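Furnishing and Daily Life, Unit 4: The Parlor Suite and the Damask Pattern
Course notes, Arkovdale Evening College
Instructor: Gangadharan Pisharody

Welcome back, everyone. Last time we ran out of clock in the middle of upholstery, so I've written these notes a bit fuller than usual, and you're welcome to read them over coffee before we meet on Sunday. Please keep them with your Unit 3 pages on wood and joinery, as we'll be going back and forth between the two.
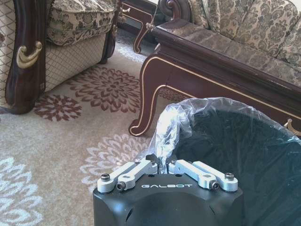
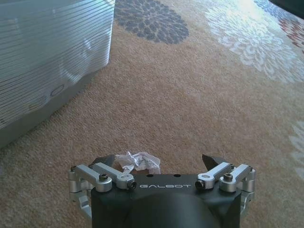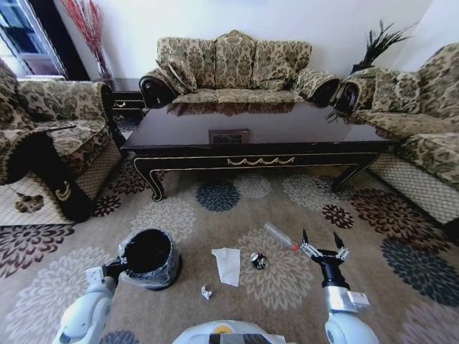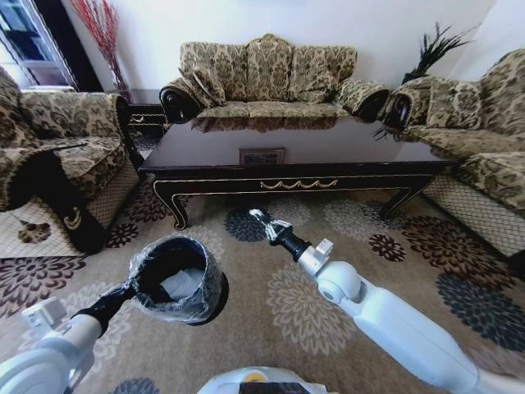 Fig. 4, all from one room. The last two show the sofa and armchair in matching damask-style fabric.

What we mean by a suite

A suite is a set of seats meant to be bought and used together, usually a sofa and two or more chairs, tied together by the same cover, the same show wood, or both. People had matching chairs long before they had suites, of course, but those chairs mostly stood along the walls and were carried out when company came. The idea of pulling the seats in toward a table and leaving them there is a later habit, and I'd like you to think about what it did to conversation, to lighting, and to the poor soul who had to sweep.

Our main reading is the Cuervo household inventory of 1835, which is in your packet. Take your time with it - the handwriting is lovely but the spelling wanders. Notice how the writer lists the covers apart from the frames, and gives the covers the higher value. That surprises students every year, and it surprised me too when I first read it. Cloth was dear, and a family might keep a good frame through several sets of covers.

A word on damask

True damask is a weave, with the pattern made by the contrast between two faces of the cloth, so that a single color can still show a flower when the light falls across it. In everyday shop talk the name has stretched to cover nearly any fabric with that sort of large, curling floral design, printed or woven. I don't mind the loose use at home, but in your papers please write "damask-style" unless you have had the cloth in your hands and looked at the back.

Show wood and scrolls

Show wood is simply any part of the frame left uncovered on purpose. On a rolled arm it's very often the front panel, where the roll ends and the maker needs a tidy way to finish it. Carvers loved this spot! A scroll follows the shape of the roll so naturally that you'll find it on grand pieces and on quite modest ones.

For next time

Read the Cuervo inventory through to the end, and the Skivon chapter on covers as far as page 190. Then write 300 words on a seat you know well, at home or at your grandmother's or anywhere else. Tell me how it's covered, which parts of the wood show, and which way it faces. Sketches are welcome, and bad sketches are just as welcome as good ones.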